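Chapter 6
Timers and Interrupts on Small Controllers

In the previous chapter our program read the input pins again and again inside one long loop. This works well when the controller has little to do. When the loop grows, a short pulse can come and go between two readings, and the program never learns of it. In this chapter we let the hardware call the program — the method is named an interrupt.

All exercises use the Etell board with its 16 MHz clock. Readers who have the older Achari board can follow too, but they must change the pin numbers as shown in the appendix. 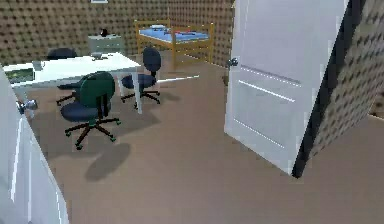
6.1 What happens when an interrupt comes

The processor finishes its present instruction and saves the address of the next one. Then it jumps to a short routine, which we call the handler. After the handler ends, the main program continues from the saved address.

Keep the handler short. In our first exercise the timer counts 2,000 steps before it calls the handler, and the handler only sets one flag. The main loop does the rest of the work.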